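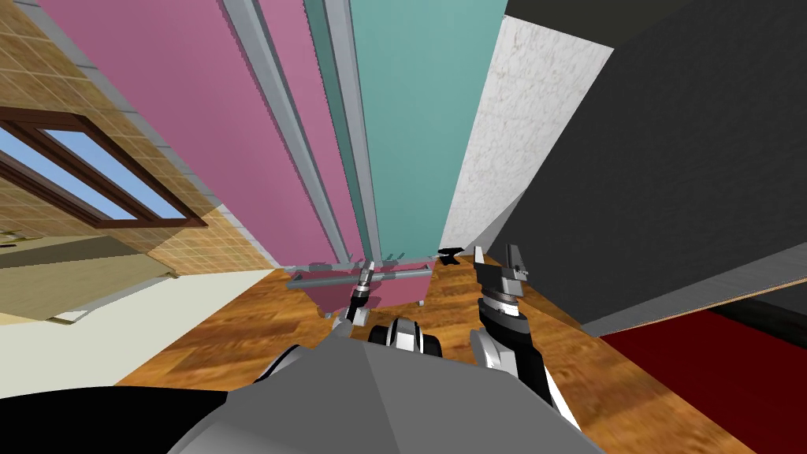

Pink and teal cabinet fronts over a wood floor, in a computer rendering.

Painted kitchens lead orders at Seltard

Sun 14 September

Cabinet maker Seltard says painted doors have passed plain wood in its order book this summer. The company took 856 orders for painted fronts, and 39 of those buyers picked more than one color.

"People used to ask for white," said sales manager Svenja Pichler. "Now they bring in paint cards."

Delivery takes 60 days. Seltard will open a second showroom in Fovmont later in September.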